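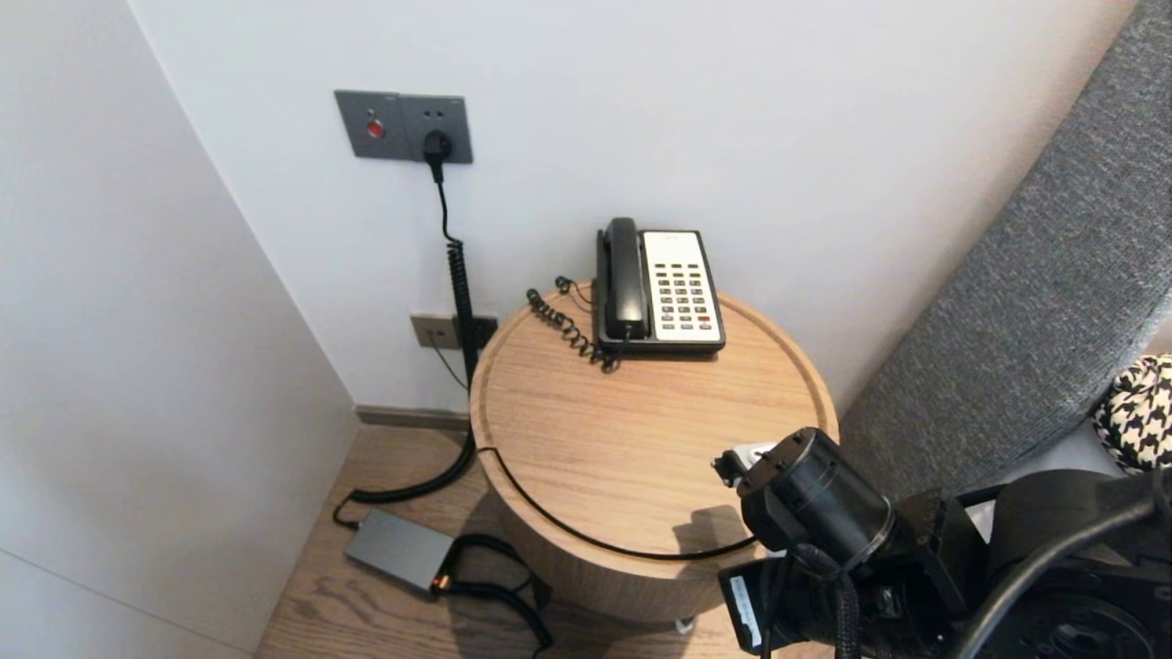 Arm and gripper at the round side table, Drurumdale test room.

Purkero mobile arm: progress report to Drevano, 26 Jun 2021

Work package 2 is behind plan. The arm completed 1,700 of the 2,400 reaches due by now. Testing was then halted after a cable fault.

During a low approach to the table rim, the gripper caught a loose cable and the arm kept moving. The force limit should have stopped it at once but did not respond for 7 seconds. There were no injuries. The emergency stop was pressed and power was removed from the arm.

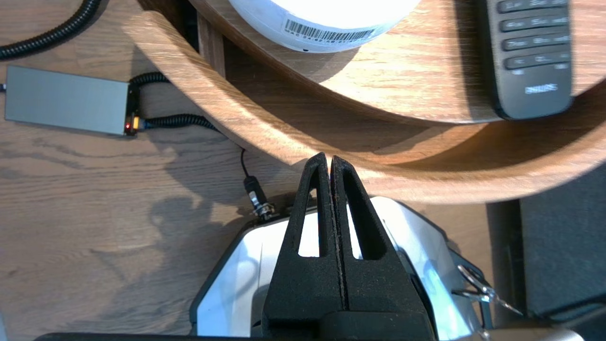 The logs show that the limit had been set for the older Tekin wrist and was not changed when the new one was fitted in February. Thin cables are also missed by the depth sensing at short range, so the planner treated the path as clear.

The limit has been corrected and is now checked at every start-up. Approach speed near furniture has been halved. Detection of thin cables remains open, and reaches below the rim are suspended until it is closed. We expect a delay of roughly 2 weeks and ask for no extra funds.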